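Skivstead wave-stripe bath towel, blue and white
Reviewed by Carla Khoury, 2025-10-22

I did not set out to have opinions about towels. My old ones came from a relative who was moving and had the texture of a doormat, and I would have kept them until one of us died. Then in July the washing machine ate the good one, and I ordered 2 of these from Skivstead in the light blue.

Color first, as it seems to be what people write to me about. The blue is a pale sky blue and the white is white. The waves are soft and go at their own pace, and they hide toothpaste better than a plain towel does. If you were hoping for navy, the listing photo has misled you, and you may join my sister-in-law Sulastri Pillai in the returns line. She wanted something to match a shower curtain. I have seen the shower curtain and the towel had a lucky escape.

The surface is fleecy, closer to a baby blanket than to hotel terry. For the first 4 washes this worked against it. It moved water around my back in an interested way and absorbed very little. By wash 6 it had come to terms with its job and now dries a grown adult, hair included, with a damp patch left over for the cat. Skivstead prints nothing about this on the label. A line saying "please wash repeatedly before expecting anything" would have saved me some grumbling. 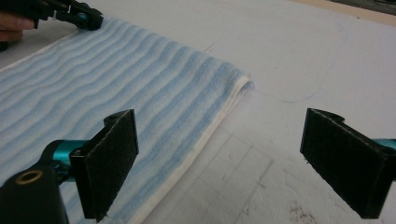 Folding is where it won me over, which is a sad sentence to type. The hem is a plain white band and it gives you a proper line to fold to, so the stack on my shelf in Fellport now looks as if a person with standards lives here. My old towels folded into something like a sleeping dog. These stay put, although the pile is thick enough that a third towel on the same shelf would be pushing it.

Complaints. It sheds. The lint trap after the first dryer run held enough pale fluff to knit a smaller towel, and a black T-shirt that shared the load has never been the same. The hanging loop is stitched on the short side and is too small for any hook made by humans. Drying time on the rack is long, so plan on overnight in a bathroom with no window.

I also tried the Halim towel, the one everybody in the Clomville store pushes at you. It dries better on day one and feels like being audited. I gave it to the car.

The Skivstead listing has 1,025 ratings, most of them five stars and one furious about the shipping box. I'd give it four, and I've ordered the hand towel.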